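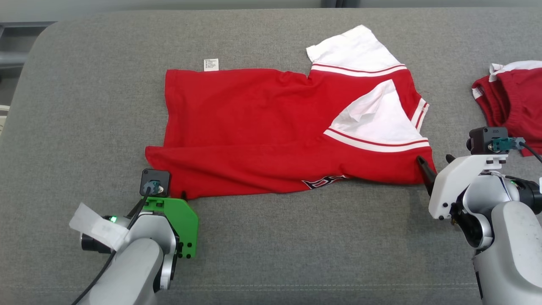

Slide 4. Shirt on the gray surface, sleeves not yet matched, right gripper on the lower corner.

Leave this one up while talking through the method. Slides 1 to 3 should take two minutes at most.

Start with the problem. Our old folding policy, Kos, was trained on full demonstrations, start to finish. It did fine when the shirt was laid out the way the operators liked to lay it out. With one sleeve folded over, like the one on the slide, it would often go ahead with the body fold anyway and bury the sleeve inside.

Point at the white sleeve lying over the right part of the shirt. Then point at the other one, extended. Say that this is the state we care about for the rest of the talk.

What we changed. Sestero splits the task in two. The first stage only has to get the garment into a state we call ready: both sleeves out, hem reachable. The second stage folds. A small classifier looks at the head camera and decides which stage runs next. It can send the robot back to stage one at any point, including halfway through a fold.

Mention the wrist cameras here (one above each gripper). The classifier does not use them. Both stages do. Danica tried feeding all the views to the classifier in October and it got worse — it started switching back and forth when a gripper was close to the cloth. Somebody will ask about this, so say it now.

Data. Operators recorded corrections only, no full folds. Each one starts from a bad state and stops as soon as the garment is ready. Murali wrote the protocol. The starting states were made by dropping the shirt from a fixed height and then moving one part by hand.

Next slide, results table. Read the two rows out loud, the back of the room will not be able to see them. From 10 sleeve-over starts, Kos finished 3 and Sestero finished 8. Both failures were the same kind: the gripper picked up two layers and dragged the body along with the sleeve. Same shirt in all trials. Do not claim more than that.

Slide 6, limits. Knit fabric only so far. We have not tested anything with buttons. The classifier was trained on one surface and we expect it to need new data on another. Stage one is slow, and we have done nothing to speed it up.

Skip slide 7 if the chair has already given the time signal.

Thanks: Danica Janevski, Murali Devadiga, and Zdenka Kadrić for the labeling tool.

Questions to be ready for:
Why not one policy with more data? We have not run that comparison at equal hours. Say so.
Is the ready state defined by hand? Yes, the labels are by hand. Boris has a learned version but it is not in this talk.
Code? After the paper is out. Give Boris's address, it is on the last slide.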